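Setting a small folding table for one

2/17/23, by Mirjam Holzer

Quick one, as three people asked after the last post. Folding tables are fine for eating at if you lay them properly. Takes two minutes. Less once you've done it a few times.

You need: the table, a damp cloth, a dry cloth, spoon, fork, cup, bowl. No mat. Mats slide on a shiny top and I've given up on them.

Step 1. Open and wipe

Legs out till they stop. Push down on the middle with a flat hand — if it rocks, turn the whole table a quarter and try again. Damp cloth, then dry. Corners too, crumbs love the corners.

Step 2. Lay the row

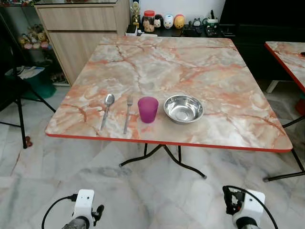
Cutlery first, always. Left to right, handles towards whoever is sitting down, and leave a finger or two between pieces. I go spoon, fork, cup, bowl, all in one line near the front edge. Wendelin Lüthi wrote in to say the fork belongs on the outside. Fine, swap them, just do it teh same way every time so the kids learn it. The back half stays clear for the serving dish and bread.

Step 3. Check the reach

Sit down. Can you get the cup without your sleeve going in the bowl? If not, move the bowl right a bit. Small children: cup further back, plastic only. Left-handers can flip the lot.

Metal bowls get hot quickly with soup in. Fill it halfway and bring the rest in a jug.

Step 4. Last look before you call people

Spoon and fork straight, more or less parallel. Cup the right way up. Bowl wiped inside, shiny ones show every fingermark. If a second table is going alongside for guests, lay that one after, copying the first. Dont try to do both at once.
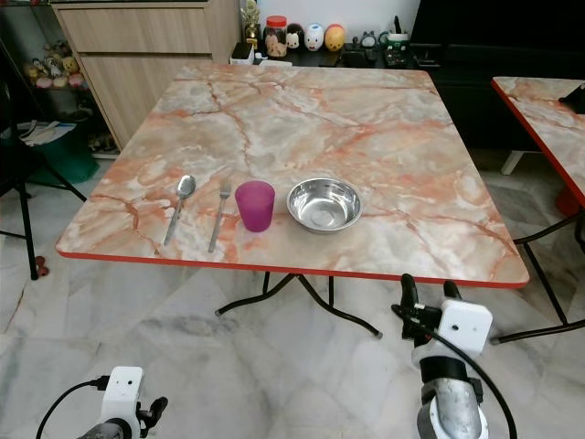 Clearing up

Cup and bowl first, cutlery inside the bowl, one trip to the sink. Wipe the top before you fold it or the crumbs end up in the hinges. Mine is 81 cm high, which suits grown-ups on a tall chair — for little ones go lower.

Next time: storing the table behind a door.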